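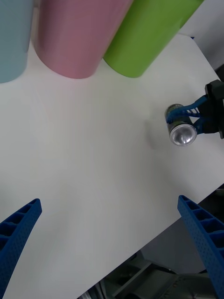 When I moved to this country I rented half of a house, and the first thing I learned from my neighbours was that every person in the family had their own cup. In my parents' home we had glasses, all the same, and you drank from the one that was nearest. I thought the new custom was a little childish. Now I have changed my opinion, and I want to defend it. A pale blue one, a pink one and a bright green one standing on a white table can prevent more quarrels than a long talk about fairness.

The talk about fairness has its place, of course. But a child of four is tired at supper, and so is the parent. If the colour already says whose cup it is, there is one less thing to decide. The same is true for adults. At Erkia, the small office where I worked for nine years, we had a shelf of white mugs which belonged to all of us, and so none of them was ever washed. When the management bought coloured ones and let each of us choose, the sink was empty by the next week.

Some people answer that sharing is a virtue and we should practise it at home. I agree with them, but I believe it is easier to share when you first have something of your own. My younger daughter offers her cup to guests with great ceremony. She could not do this if the cup belonged to everybody.

I also hear that it is wasteful. In our kitchen it was the opposite. Before, we took a clean glass each time, and by evening the counter was covered. Now each of us rinses one cup and uses it again. 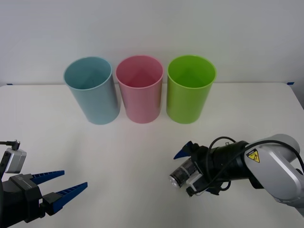
What I would not do

I would not write names on them. A name is permanent, and children like to trade. Mine made an exchange in October which lasted two days and was then cancelled with tears, and I did not have to scrub any marker away.

I would also not buy an expensive set. Plain cups do the work very well, and when one is lost at a picnic you can replace it without sorrow. My own cup is yellow. I did not choose it, it was the last one left in the shop, but I would be annoyed if you drank from it.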